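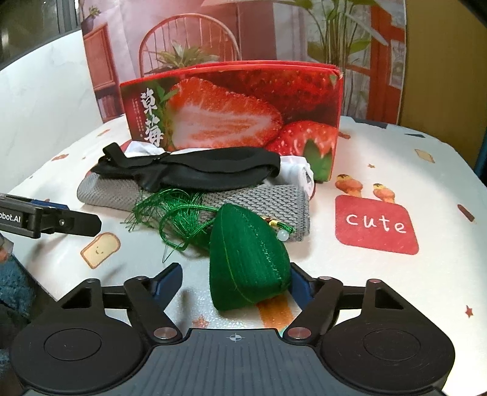 A green fabric sachet in the shape of a wrapped rice dumpling, on a white tabletop with small cartoon prints.

Tablecloth

A tablecloth is a covering laid over a table. It may be used for decoration, for protecting the surface against stains and scratches, or for both. The word is used for woven cloths of linen, cotton or polyester, and in daily speech also for coated and plastic covers, which in many homes stay on the table the whole year. A narrow cloth that runs along the middle of the table is called a runner, and a small one under a single plate is a place mat.

Name and early use

In English the word has been in use since the Middle Ages. The older word "board cloth" comes from the time when the dining table was a loose board set on supports and put away after the meal. White linen was preferred in wealthy houses of Europe. It was expensive to keep clean, and so a clean one said something about the house. Guests at a medieval table often wiped their hands on the edge of the cloth, before separate napkins became usual.

Linen damask, in which the pattern is made by the weave and not by color, became the standard for formal tables. It is reversible, and the pattern shows best when light falls on it from the side.

Coated and plastic covers

Oilcloth was made by treating a cotton or linen fabric with boiled linseed oil. It could be wiped instead of washed, and it was common in kitchens of the 19th century. The old type becomes stiff with age and cracks along the folds. In the 20th century it was mostly replaced by cotton coated with vinyl, still sold as "oilcloth" in many shops, and by plain vinyl sheet.

Plastic covers are sold either in ready sizes or from the roll. The roll type is cut at the shop, and the cut edge needs no hem. Printed designs include fruit, checks, flowers, lace imitations and cartoon figures. A soft backing, usually of flannel or felt, keeps the cover from sliding and reduces the noise of dishes.
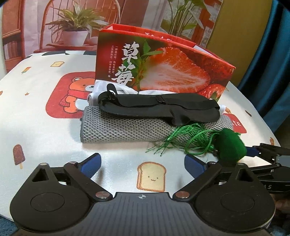
Home and Textile Articles Team, Jullard Encyclopedia

Sizes and overhang

The part that hangs down from the table edge is called the drop or overhang. For everyday meals a drop of 6 inches is enough, while a formal table usually has a longer one, and a buffet cloth may reach the floor. To find the size of cloth, the drop is counted twice and added to the length of the table, and the same is done for the width. A table 40 inches wide therefore takes a cloth 52 inches wide for everyday use.

Round cloths are calculated in the same way from the diameter. Oval tables are more difficult - a rectangular cloth can be used, but the corners hang lower than the sides.

Regional collections

The Dendthorpe Museum of Domestic Life keeps around 600 printed table covers, most of them from private kitchens. The catalog by Wenjie Tang divides them by the repeat of the pattern and by the type of backing. It leaves out paper covers, which are listed with party goods. The Carré mill, also in Dendthorpe, printed vinyl covers until its closure, and its sample books are kept in the same building. The museum is closed to visitors on Thursday.

Care

Cotton and polyester cloths can usually be washed by machine. Linen is easier to iron when it is still a little damp. Wine and berry stains should be rinsed with cold water as soon as possible; grease is treated with dish soap before washing. Wax is left to harden and then lifted off with a dull knife.

Vinyl covers are wiped with a damp cloth and mild soap. Hot pans can melt or mark them, and ink from newspapers or cheap packaging may pass into the surface and stay there. Creases from the package will often relax if the cover is left flat in a warm room - an iron should not be used on the coated side.

See also: Damask, Napkin, Oilcloth, Place mat, Table runner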